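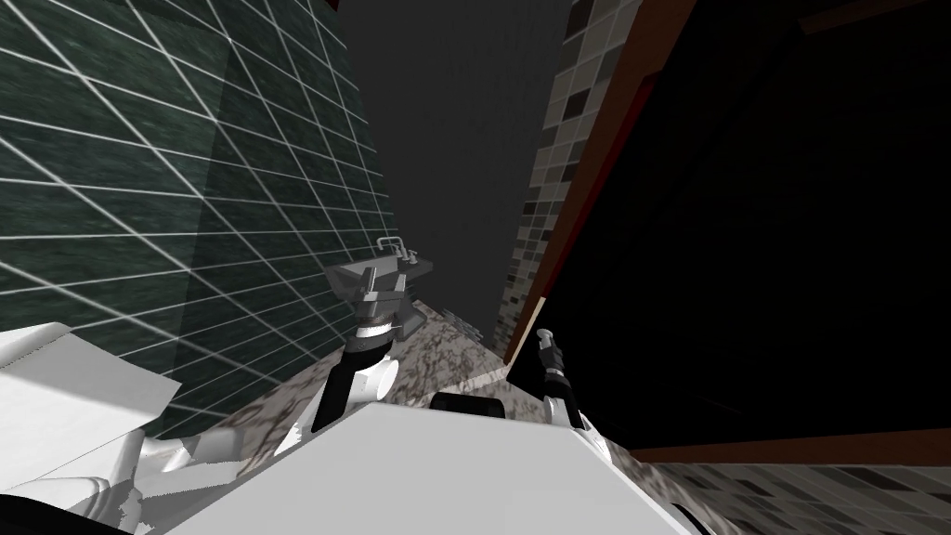

Right, quick one, kettle's on. The hallway cupboard in our flat is finally sorted and I want to write it down before I forget what I did. It is 48 cm deep, which is a stupid depth, too deep to see the back and too shallow for the hoover to go in sideways. I'd been putting it off since September. Before I started I had to choose a colour for the inside and went back and forth for days — white, cream, white again — then thought about a green wall with a grey sink fixture against it, and that did it. Green. One tin, two coats, done before tea.

Shelves next. Got the Bravel ones, the adjustable sort, 163 cm uprights. Asabe Effiong from upstairs lent me her spirit level and then stayed to tell me it wasn't straight. It wasn't. Took the left one off, filled the holes, started again. Measure twice etc etc.
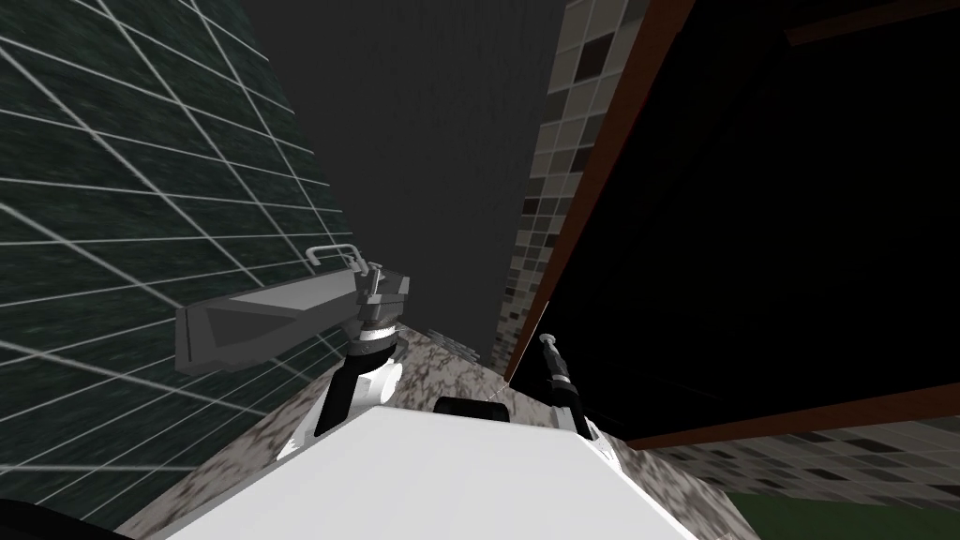
Top shelf is suitcases and the fan. Middle is towels, rolled not folded, becuase folded they flop over. Bottom is shoes in the Moya boxes with the drop front. Don't buy the ones with lids!! You have to unstack the lot to get at your trainers. I've got a bag of lids in the shed if anyone wants them.

Back of the door: hooks for the broom, dustpan, that long duster thing. Used the stick on ones first and they fell down in the night. Screws now.

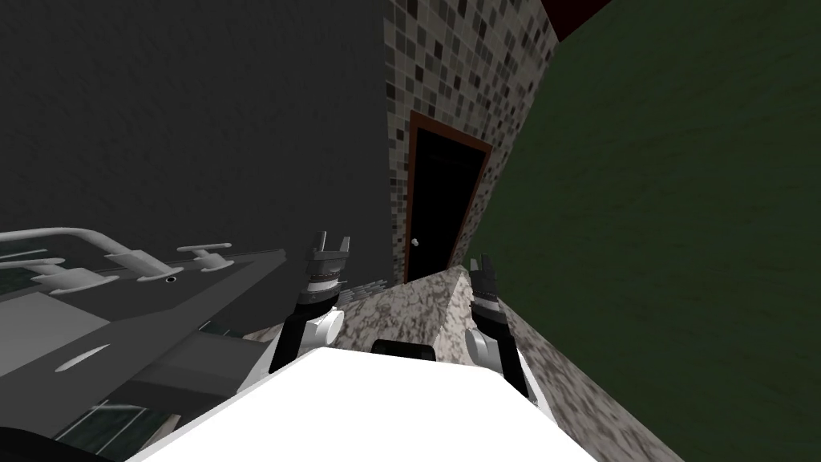
Still to do — a light. It's a cave in there after five. Ezequiel Arrieta left a comment on my last post saying get a battery one with a sensor, so I've ordered one from Gistanen, will report back. Also the ironing board has no home, its living behind the sofa for now. Might try hanging it on the bedroom door but the hinges squeak enough already. Kettle's boiled, off to find a mug.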